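Search this handbook Search Go

Print this page | E-mail this page

Monday, June 25, 2018
By Raymonde Tremblay

Traveler's Handbook, Section 4: Settling In on the Ulunen Plateau

By now you have your permit and your seat on the morning bus from Trorholm, and I expect you are already looking out the window more than you are reading this, which I understand completely. Still, please go through this section before you get off at Alarcón. The plateau is high and dry, the first two days set the tone for everything after, and a little patience here will pay you back many times over on the walk to the lakes.

4.1 On the day you arrive

1. Get off at the lower stop in Alarcón, beside the bridge. The upper stop is closer to the monastery but leaves you with 143 stone steps to climb with your bags.

2. Take your permit to the registration office before you go to your guesthouse. The office closes for lunch, and lunch on the plateau is a generous affair.

3. Have both copies of the permit stamped. Keep one in your day bag and hand the other to your host.

4. Drink something warm, eat something plain, and lie down for an hour even if you feel wonderful.

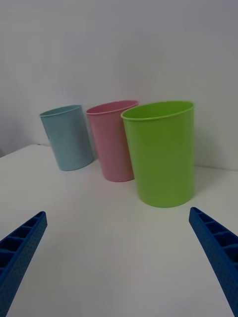
Cups in blue, pink and green.

Caution: Do not go any higher on your first day. If you have a headache that won't lift, if you feel sick to your stomach, or if you are unsteady on your feet, tell your host right away and ask about a ride down to Brevine. A driver can usually be found at any hour.

4.2 Your first full day

1. Eat breakfast late. The sun takes its time getting over the eastern ridge, and the kitchens wait for it.

2. Walk the lower circuit around the monastery wall, keeping the wall on your right the whole way, as everyone else does. It is an easy, nearly level path, and you will have plenty of company from grandmothers who will pass you at a brisk pace and wish you good morning as they go.

3. Stop when you are tired. There are benches at each of the four corners, and the north one has the best view of the barley fields.

4. If you want to see the painted hall, buy your ticket at the gate. It costs 35 in local notes, and the gatekeeper is always grateful for exact change.

Note: Shoes come off at the painted hall, and cameras stay in the bag. Nokuthula Mokoena, who wrote the first edition of this handbook, always carried thick socks for the stone floor — I have copied her ever since, even in summer!

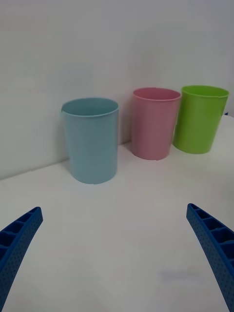 The upper circuit is another matter, and I would ask you to save it for your third day. It climbs 357 meters above the town, with no water along the way and very little shade, and the last stretch is loose gravel. Start early, take more to drink than you think you need, and turn back if clouds gather over the western pass.

4.3 Tea with your host family

1. Wait to be shown where to sit. The place farthest from the door is usually kept for the eldest in the house.

2. Take what you are given with both hands.

3. Sip, set it down, and let it be topped up. Leave the last of it until you are ready to go. 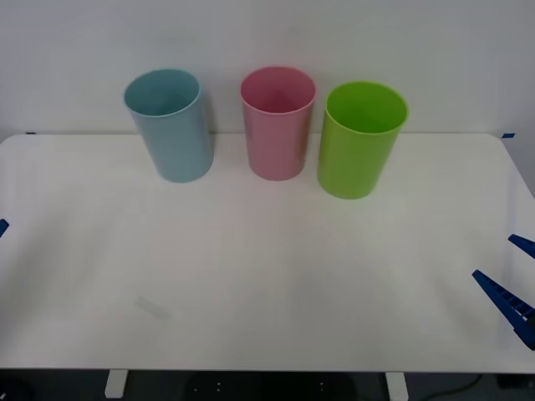
Butter tea is salty and rich, and it goes down much better if you think of it as a light soup. Most families will refill you without asking, so in a full house it helps to remember which drink is yours. Plain tumblers like the blue, pink and green ones here make that easy, one color to a person, and you may like to pack your own for the lake walk, too. Maximiliano and Sebastián Gallardo, who lead our summer walks, suggest bringing a small gift as well, and dried fruit from the Brevine market is always welcome.

Caution: Please don't step over the hearth, and keep the soles of your feet pointed away from it when you sit.

4.4 Before you set out for the lakes

1. Confirm your pack horse the evening before. Each horse carries no more than 20 kilos, and your bag will be weighed.

2. Leave your route and return day with your host.

3. Fill your bottles at the spring behind the bridge and treat the water before drinking.

Note: The pass road is often still blocked by snow in March. Tane Whitcombe keeps the road notices up to date at the Trorholm office, and a quick call before you travel is well worth the trouble.

Continue to Section 5: The Lake Walk

Print this page | E-mail this page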